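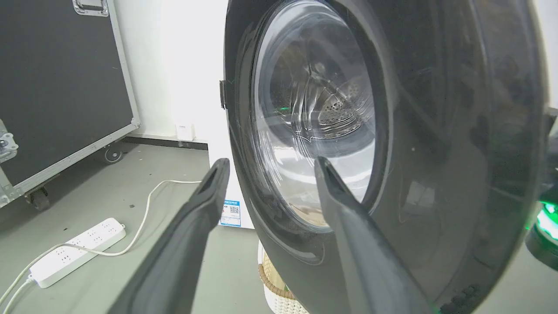 **Gromcombe Demonstration Group, Autumn Catch-Up**
Oct 7, 2026, upstairs meeting room, Bralolbridge

Present: Eldana Weldu (chair), Radosław Pawlak (minutes), the four operators from the morning shift, and two visitors from Gidey, who joined by phone and were very patient with our speaker.

**1. Welcome and last minutes**

Eldana thanked everyone for coming up at lunchtime, and thanked whoever brought the plum cake, which made the first ten minutes go by very pleasantly. The last minutes were accepted with one correction: the spare left controller was sent out for repair in April and is back on the shelf with a new trigger spring.

**2. Where we are with the washer task**

Radosław read out the totals. We have 3,909 demonstrations recorded across all household tasks, and of those 2,000 are washer work of one kind or another – opening the door, reaching in, bringing an item out to the basket, closing up again. Everyone agreed this was a good deal further along than we had dared hope in spring, and Eldana wanted it written down that the operators deserve the credit.

The door is still the part people find hardest by remote control. New operators tend to chase the handle side with the gripper pointed straight at it, and then run out of wrist. The two most experienced operators both said they do better coming in low and to one side, with the fingers angled, and letting the wrist view guide the last bit. There was a long and friendly discussion about whether to teach this as *the* way or to let people find their own path. Eldana's feeling was that some variety in the demonstrations is healthy, as long as each one is smooth, and that we should show newcomers the low approach without insisting on it. This was agreed.

The Gidey visitors asked whether reflections in the glass bother the operators. The answer was yes, quite a lot in the first week, and then less. One operator said she has learned to watch the rim and ignore the window altogether, and we thought that was worth passing on to the next group.

**3. Hand guiding or remote control**
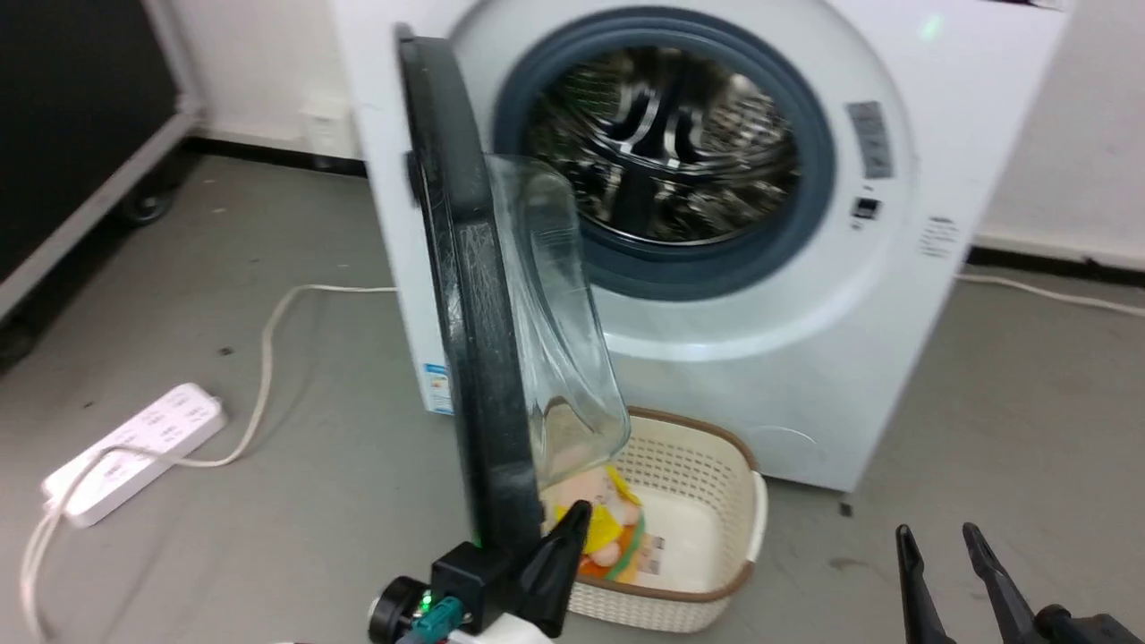

Hand guiding came up again, as it does at every meeting, and this time we gave it a proper half hour. Radosław is fond of it for teaching short contact moves, where you take hold of the arm and feel for yourself how much push is needed. The operators mostly prefer remote control for anything longer, especially where both arms have to share the work. Take the open door: one pointed finger is pressed against the inner side of the door frame, the other gripper is over on the right with its fingers slightly apart, and the basket with the little plush toy in it sits right in front of the machine. A person standing there to guide the arms by hand would have to put their feet somewhere, and nobody could think of a good spot. We settled on remote control for full runs, and hand guiding for a small side set on door contact only.

That side set will be 200 demonstrations to start with. Radosław will write the instruction sheet and try it on himself first, which he was teased about, but kindly.

**4. Rejected runs**

There were 28 runs set aside last month. Most had a long pause in the middle while the operator repositioned their own elbows, and a handful ended before the arms had gone back to rest. Eldana reminded us, gently, that stopping and starting over is always allowed and is no mark against anyone. If a reach feels wrong, say so into the notes field, end the run and take a breath before the next.

The operators asked for a lower stool at the second station. Agreed straight away.

**5. Plovier**

The new Plovier playback software is installed at both stations. It lets you step through a run with the wrist and head views next to each other, and everyone likes it so far, although the scroll direction is backward from the old one and there has been some grumbling. Radosław will look for a setting.

**6. Actions**

- Radosław: instruction sheet for the hand-guided door set; Plovier scroll setting
- Eldana: order the stool; send Gidey the notes on door approaches
- Operators: add a line to the notes field whenever a run is stopped early
- Morning shift: record the low approach once, slowly, for newcomers to watch

Meeting closed at ten past two. The rest of the cake is in the downstairs kitchen.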